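The Coat That Outlived Its Shop

Mending has come back to towns that had stopped paying for it

The tailor's shop on the main street in Montoya closed when its owner retired, and for a long while the nearest place to get a zipper replaced was a dry cleaner 58 miles away. People made do. They bought new coats, or they wore the old ones open.

A mending shop called Beria now occupies the front half of what used to be a shoe store two doors down. It opened in September with one industrial machine, one home machine and a rack for finished work. By the end of its first winter it had taken in 139 coats, and 123 of them had gone back to their owners. The rest were waiting on parts, mostly zippers in lengths that are no longer easy to find. 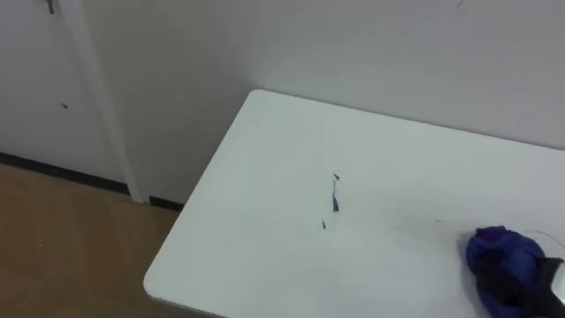
6 min read

Coats make up the bulk of the work because coats are expensive and fail in predictable places. The lining goes at the armhole first. Then the pocket bags wear through, usually the right one, where the keys go. Buttons come off, and the person who lost one has often lost the spare as well. The wool itself can be good for decades after the lining has given out, and a coat that looks finished is often one long evening away from being wearable.

Prices at Beria are written on a card by the register. A pocket bag costs less than lunch. A full relining costs more than many people expect, and some of them take the coat home again. The shop does not argue with them. Relining means taking the old lining out in one piece if possible, pressing it flat and using it as a pattern. When the old lining is too far gone for that, the pattern has to be drafted from the coat, and the job doubles.

Cloth is the other cost. Beria buys most of its lining from Drando, a wholesaler that sells the ends of rolls by the pound. The colors are whatever is left over. Customers who want an exact match for a brown coat may be offered gray, or a different brown. A good many choose something brighter once they see the shelf. A navy overcoat lined in orange went out last winter, and two more people asked for the same thing.

Thread is less of a compromise. Cotton thread is fine for cotton shirts, but it rots in a coat that gets rained on, so the heavier work is sewn in polyester. Buttons are put on with a thread shank, wound by hand, which leaves room for the thickness of the cloth underneath. A button sewn flat against a heavy coat pulls at every wearing and takes a piece of the fabric with it when it goes.
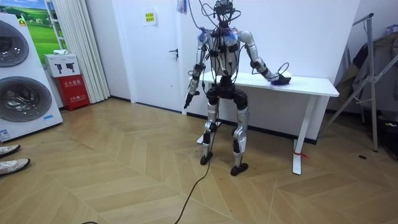
The harder question is whether a shop like this can pay rent. Alterations have always carried tailors through slow months, and there is steady money in hems. Pants need shortening in every season. Prom dresses come in a rush in spring, all of them due the same week. Mending proper, the patching and darning and relining, takes longer and earns less per hour. In Montoya the hems pay for the coats.

Classes help too. Beria runs a beginner course it calls Tisus, held in the evening after the shop closes at 6. Students bring something torn and spend the first session learning to thread a needle, tie off and sew a running stitch that holds. The second is given over to patches. Machines don't come into it until later, and some students never get that far or want to. The course has filled each time it has been offered, mainly with people who say their grandmothers knew how to do this and their mothers did not.

Few of them plan to take on a coat. They want to fix the knee of a pair of jeans or close the hole in a sweater before it runs. Sweaters are the most common thing brought in, and moths are the most common reason. The advice is the same for everyone: wash the sweater first, or freeze it in a sealed bag, and only then start darning. A moth hole mended in dirty wool tends to get company by spring.

The tailor's old shop is still vacant. Its sign is up, and people still stop there with a bag over one arm, read the hours painted on the door, and then walk the two doors down.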